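Polling Place Inspection Checklist – Rasau Community Hall
Form 239, completed 19 December 2019

Purpose: To confirm that the premises are suitable for use as a polling place at the coming special election. Each item is marked Met, Partly Met or Not Met.

1. Accessible parking signed and within 300 feet of the voter entrance
Met. Signs must remain clear of leaves and parked trailers on election day.

2. Voter entrance at least 36 inches wide, with level threshold
Partly Met. The door width is sufficient. The threshold strip has lifted on the left side and is to be fastened down before the equipment is delivered.

3. Campaign-free boundary marked
Not Met. The June markings have worn away. The boundary is to be measured again from the outer door – not from the lobby door, as was done previously.

4. Capacity
Met. The precinct has 3000 registered voters. The waiting line may extend along the north hallway, provided the fire exit is kept open.

5. Electrical supply and cords
Partly Met. The outlets tested on the east wall are in working order. One Jorkix extension cord has a cracked plug and has been withdrawn. Cords crossing a walkway must be covered.
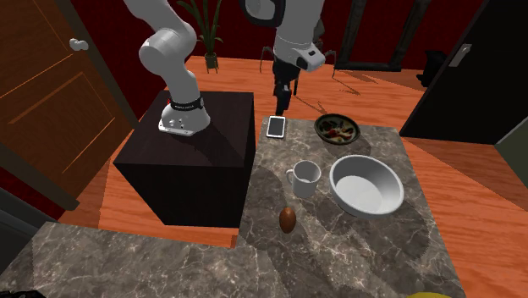
Robot arm on dark pedestal, with gripper above counter.

6. Voting booths
Met. Booths are to be placed so that no voter's ballot can be seen from the line or from the check-in table. One accessible booth must have a clear turning space of 60 inches.

7. Ballot storage
Met. The Urnon cabinet locks properly. Seal numbers are to be entered in the log at opening and at closing.

8. Emergency exits and lighting
Partly Met. Exit signs are lit. The battery lamp by the rear stairs went out after 40 minutes and must run for 90. Mohammadi Electric has been asked to replace it.

9. Heating
Met.

Result: Approved with conditions. Items 2, 3, 5 and 8 require a second inspection before the hall is opened to voters. A copy of this form is to be kept with the precinct supplies.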